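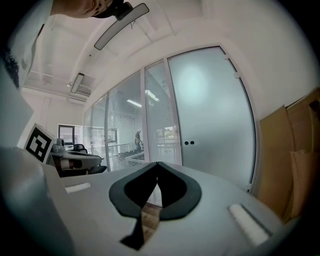
八月，上午九点开始

房间：Jaldale 那边的办公间，白墙那间
在场：我，Colleen Gill。Selvaraj Siddiqui 下午来。

今天主要弄三件事：顶灯、出风口、木地板。上次记录里写的“顺便把插座也查了”没有做，挪到下次。

照度

先测灯。仪器还是 Flinis 那只，开机先盖着盖子归零，再放到工作台面高度。窗帘全部拉上，只开顶灯。长方形灯具正下方读数 534 lx，靠门的墙角 300 lx。做图纸的人坐墙角嫌暗，和数字对得上。

Colleen 认为灯罩脏是主要原因。架梯子把罩子取下来擦了，里面有一层灰，还有几只死虫。擦完重测，正下方读数略有上升，墙角几乎没动。所以墙角的问题还是在灯的位置，光照到那边要经过横梁，梁的影子正好压在桌面后半截。早上写在白板上的“换灯管”先擦掉了，换灯管解决不了影子。

想过两种办法。一种是把灯整体往墙角方向移，但顶上是露梁露管的，固定点不能随便选，得避开风管。另一种是在墙角桌上加台灯。我倾向后者，便宜，坏了也好换。Colleen 不喜欢桌上再多一根线，她想在墙上装壁灯。两个方案都记在这里，等坐那个位置的人自己选。

墙面补一句：白墙反光不错，深色文件柜搬走以后，屋里整体看着亮一些。这一条没有搬之前的数据，只是感觉，别拿去写报告。

出风口

靠里墙那边的出风口有响声，低档听不见，开到高档就有，像薄铁皮在抖。上个月有人往格栅缝里塞过纸片，纸还在，取出来扔了。以后不要塞纸，吸进去麻烦。

做法：
先关机，等风停。
拆格栅，螺丝放进磁性盘。
擦格栅背面和边框。
旧的密封条已经发硬，铲掉，换 Fetden 的自粘条，四边各一段，转角斜切对接。
装回，对角上螺丝，不要一次拧死。

换完开高档，抖动声没有了，剩下的是风声。站在门口还能听到另一个很轻的嗡嗡声，应该不是格栅，用手按住格栅声音不变。怀疑是风管吊架传过来的，梁那一带没有爬上去看，今天梯子高度不够。

自粘条第一段贴歪了，撕下来重贴，胶就不太牢。下次先干摆一遍再撕背纸。剪刀也该换，切海绵条老是把边压扁，用美工刀好得多。

地板

棕色木地板，常走的那条路磨得发白，椅子轮子下面也有。今天没有打磨，只做试片。Siriwardena 寄来的样品有两种，哑光和半光，都在柜子后面靠墙的位置试，那里平时看不到。

试片前用半干的布擦，等干透，再用细砂纸顺着木纹轻轻带几下，吸尘，再擦一次。两种各薄涂一层，边上用美纹纸隔开。美纹纸上写了代号，哑光写 M，半光写 B。请不要撕。

十一点二十涂完。下午两点用手背碰，哑光已经不粘，半光还有一点。味道都不重，开着通风基本闻不到。颜色上两种都让木头变深，半光更明显，和没涂的旧面放在一起能看出边界。要是以后只补走道那一条，颜色肯定接不上，要做就得整间做，家具就要全部挪开。这件事得提前跟用房间的人说，不能像上次那样头天晚上才贴通知。

下午

Selvaraj 两点多到，先看了试片，他选哑光，理由是半光在顶灯下面会反一条亮带，坐着看屏幕的人会烦。我蹲下去看了，确实有一条。Colleen 还是觉得半光好擦。明天两块各滴一点咖啡，放 5 分钟再擦，看结果再说。

他又听了嗡嗡声。他把风速从低到高慢慢调了一遍，说到中间某一档最响，再往上反而轻，像是共振。他建议在吊架和风管之间加橡胶垫。需要高一号的梯子，已跟楼下登记借用，还没有答复。

顺手把桌子往外挪了一掌宽，让出检修格栅时站人的地方。地上线缆重新理过，贴着墙脚走，过门那一段压了线槽盖板。盖板短了一截，先用胶带补着，走路注意脚下，拿到新的再换。

用掉的材料
密封条 2 卷，第二卷没用完，剩下的放在蓝色抽屉里
美纹纸一卷
细砂纸若干，用过的都扔了
抹布洗了，挂在水池边

待办
墙角：台灯还是壁灯，问坐那里的人
借高梯子，查吊架，量橡胶垫尺寸
试片做咖啡和橡皮擦痕测试，椅子轮子来回压也要试
补线槽盖板
插座（又拖了一次）
Flinis 照度计电池只剩一格，测之前先换

另外，磁性盘里多出来一颗小螺丝，不是格栅上的，格栅的都装回去了，我对过孔。灯罩的卡扣也没有用螺丝。先用胶带粘在本页右下角，谁认得请在旁边写一句。

五点四十收工，顶灯已关，通风留在低档过夜。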